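How to Set Up a Two-Arm Pillow Routine With the Prestari Kit

2020-04-11

I've had the Prestari two-arm kit since March and I get more mail about it than anything else on this site, so I'm finally writing the whole thing up. If you're still deciding whether to buy one, skip to the end where I complain a little. If you already have the boxes open on your floor, welcome, grab a drink, this takes an afternoon!

I'm using pillows for this one. Everybody starts with blocks and cups, and that's fine, but a pillow squishes and slides and changes shape every time you touch it, so you learn the kit's quirks a lot faster. And you can't break a pillow.

What you need

The kit itself (both arms, both grippers, the body mount)
The Citell control software, version 2 or later
A bed with a fitted sheet, no blanket
One pillow in a thin printed case
A plain pillowcase or other light cloth for the last step

Get the printed case if you can. My first tries were with solid white on a white sheet and the head camera kept losing the edge of the pillow. Big dots or shapes in a strong color fixed that in one go. I wasted two evenings on software settings before I thought of changing the laundry.

Step 1: Park the body and check your reach

Roll the mount up square to the long side of the bed and lock it. Lay the pillow across the middle of the mattress, a bit crooked is fine. Then jog each arm out by hand from the Citell screen until the fingers are near the fabric. If an elbow is almost straight at that point, you're too far back, so unlock and move closer. Don't try to fix it with the arm, I promise you'll regret that in Step 3.
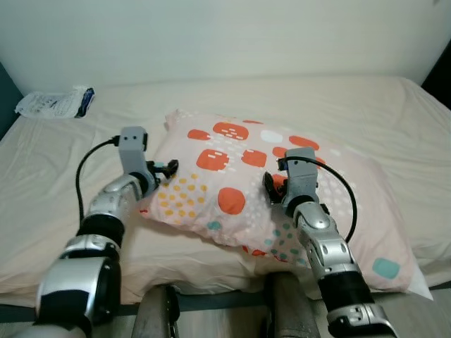

Watch your cables while you do this. They need enough slack at the wrist for the gripper to turn, and too much slack will drag over whatever you're picking up. I re-clipped mine three times before I was happy. The manual gives it one line and a tiny drawing, which I'd call optimistic.

Step 2: Set the grip force

Open the gripper page and you'll see a slider with no units on it. (Why, Prestari?) The factory setting is 2000, and on my set that was too strong for a soft case. It left sharp little pinch marks and sometimes hung on to the fabric after the fingers opened. Drop it down to 140 and work up from there in small bumps until the pillow stays put when you tug on it gently. Do each side on its own and write down both numbers. Mine don't match, and from what readers send me, yours probably won't either.

Step 3: Take the pillow from both ends

Now for the fun part. Send the left gripper to the left end and the right gripper to the right end, close both, and wait a second before you move anything. You want a good fold of pillow between the fingers on each side. If you've only caught the skin of the case, open up and go deeper.

Squeeze the ends toward each other slightly before you lift. The pillow bunches up and gets stiffer, and that makes it much easier to carry. Keep the "linked move" box ticked so the arms travel together. I forgot once and the right arm left without the left one, and the pillow went on the floor.

Run it slow. There's a speed dial at the top of the screen and I keep mine in the lowest zone until a routine has worked ten times in a row.
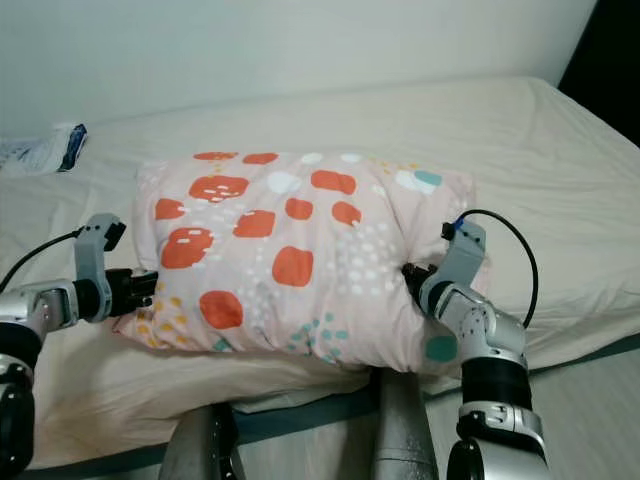 Step 4: Switch to loose cloth

Once the pillow is boring, take it out of the lesson and work with cloth by itself. It's harder! Thin fabric has no body, so the fingers have to close right on it, and a grip that looks fine on screen can be holding nothing at all.

Pinch one side first, lift a little, then bring the second gripper in to the other side. Leave some sag in the middle. I used to pull everything tight because it looked neater, and all I got was cloth popping out of the weaker grip.
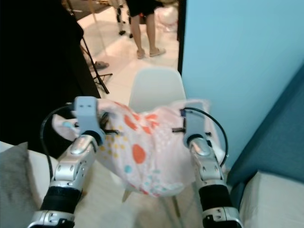
If you're getting a lot of slips at this stage, swap the finger pads before you touch the force slider again. The ones in the box get slick with lint. I wipe mine with a damp cloth between sessions and I keep a spare set from Wuren in the drawer, which fit fine after a bit of trimming.

Save the routine when you like it, and save it under a new name. Citell will happily write over your good one without asking.

So, should you buy it?

I paid 2577 for the full kit and I'd do it again, with a few grumbles. The arms are solid and smooth, and the linked moves are the best part of the package. The manual is thin, the unlabeled slider is silly, and the cable clips feel like they came from a cheaper product. If you only want to pick up small hard things, one arm will do you and you can save your money. For bedding, clothes, anything floppy, get both.

Next time I'm going to try getting a pillow into its case, and I expect to lose a few of those fights. If you've already managed it, please send me your settings!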